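Bimanual cloth cell: equipment and consumables plan

Maintainer: Nithin Kurian
Applies to: Kustby cell, second build

Scope

Covers purchase and replacement of parts for one two-arm tabletop cell used for towel folding and wiping tasks. Software, network storage and operator hours are budgeted under Clirard and are not repeated in this file. Prices are in US dollars, before tax.

Cell configuration

One cell consists of two arms on black base mounts, a wood-grain tabletop, an aluminum rail frame, and side and back panels. Each arm carries a gripper and a wrist camera. A fixed camera covers the workspace.
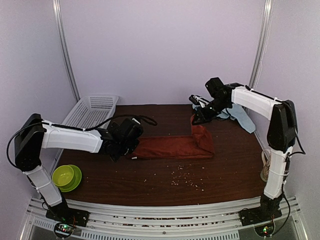

Cable runs are the first line item to revise. The quote from Strobel includes one harness per arm and no spares. Order one spare harness per arm with the initial purchase; lead time on a separate order is 8 weeks. Cable ties and straps come out of the general shop budget.

Budget lines

Spare harnesses, two: 715
Gripper fingers, wear parts and fasteners: 2000
Tabletop replacement: quote pending from Brolley
Towels and other cloth: bought in packs of 15, charged to consumables
Tableware, baskets and small props: no line, use existing stock

Cloth

Microfiber towels are treated as consumables. Record color and pack on intake. Leave tags on unless the task sheet says otherwise. Do not mix new and laundered towels within a session, as pile and stiffness differ enough to affect the grasp.

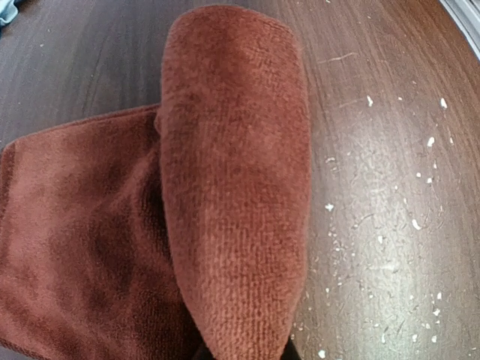 Tabletop finish is the open question for the second build. The current satin surface shows scratches and throws glare into the wrist views. Brolley has been asked to price a matte top in the same dark brown, with the same outside dimensions so that the rails can be reused. If the price comes in above the gripper line, keep the current top and move the lights instead.

Cleaning supplies

One hand vacuum per cell, with a narrow nozzle for the slots in the front rails. Lint and crumbs collect there. Add filters to the yearly order.

Not decided

Whether to stock a complete spare wrist assembly
Whether the side panels need to be removable
Who signs for deliveries at Kustby in June

Changes

Harness spares moved from optional to required.
Props line removed.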